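Garage > Cars > Interior > Seat covers > Dredora front pair

Dredora front seat covers (pair)

We've been selling the Dredora covers out of our Cistgate shop for a good while now, and they're still the ones we fit in our own cars – which probably says more than any sales talk from us. They're a proper tailored cover with a thick quilted center panel, made for small hatchbacks and compact SUVs, and they leave the side airbag seams clear (please do check your handbook anyway, every car has its little ways).

Each pair comes with 4 fixing straps, two headrest sleeves and a fitting sheet that somebody has taken real care over. Give yourself an unhurried Sunday for it, slide the seat all the way forward, and start with the backrest. The gray is the popular color, though we have a soft spot for the tan.
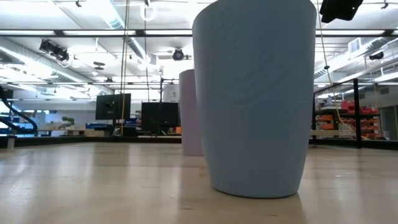
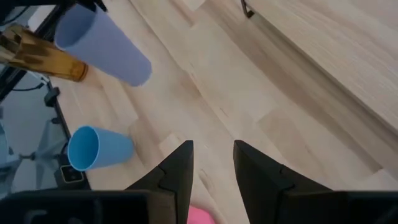 Despina Konstantinidis wrote to tell us that the straps felt short on her seats until she fed them under the rail instead of over it, and that the covers haven't crept at all since then, even with two big dogs climbing in and out.

The price is $49 for the pair, part number 3773, and the matching rear bench cover is listed separately. If your seats have built-in headrests, you'll want the Plultico version, so give us a call before ordering and we'll happily talk it through with you – bring your model year and trim level to the phone if you can.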